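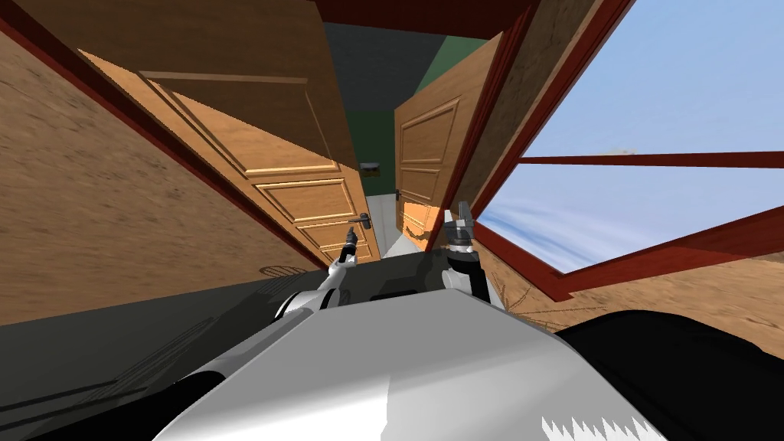 Montserrat Ochoa

Work and Automation, Unit 8: Who opens the door?

Reading for this session: the Kellance case packet, first half. Bring your own job map from last time, even if it is messy. Messy ones are more fun to talk about!

We start with doors because every workplace has them and almost no job description mentions them. A person with full hands uses an elbow, a hip, a foot. A robot with two arms has to get a gripper to a lever handle, work it, and get its whole body through the gap before the door swings back. Teams rehearse this in simulation for a long time before anyone on the floor meets the machine, and I love that stage, because it is where you find out how much skill was hiding in a trip down the hall.

The Kellance case. Kellance runs a repair and parts building with 23 people on the day shift. Management brought in a system called Podurar to carry parts between rooms and do simple bench handling. The plan on paper was that runners would become "cell attendants." Braulio Pacheco had been a runner for years. In his interview he says the walking was when he heard what was going wrong: which bench was behind, who needed a hand, which bin was mislabeled. When the walking went away, so did the news. Read his pages twice.

Terms to know
Task: one piece of work you could hand over.
Job: the bundle of tasks a person is paid for.
Residual work: what is left for people after the handover, including the new work the machine makes.
Slack: time in the day that isn't assigned to anything.

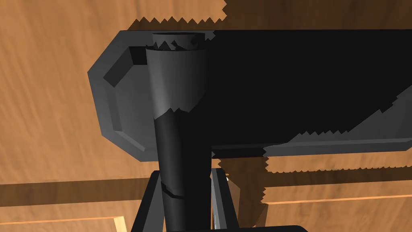
Residual work is the idea I most want you to take home from this unit. At Kellance, planners listed 301 separate tasks before the change, and bench handling looked like the easy part of the list. Think about what holding one thing involves. With the gripper fingers on either side of a dark upright rod and a big block right behind it, there is a lot to get right: how tight, at what angle, how close to the block. Someone decides those things. At Kellance it was Getsemaní Cisneros, a bench lead, who spent weeks telling the engineers what "snug" means. She was good at it and she enjoyed it — and it wasn't in her title or her pay until much later.

Questions for your group
Which parts of Getsemaní's new work could have been named in advance?
What did the runners know that the planners didn't ask for?
If you were Braulio, what would you want back?

For next time: trade job maps with a partner and mark 2 tasks you would gladly hand to a machine, then write down what else leaves with them. One page is plenty. Ashley Stockdale has the spare packets if yours is missing the interviews.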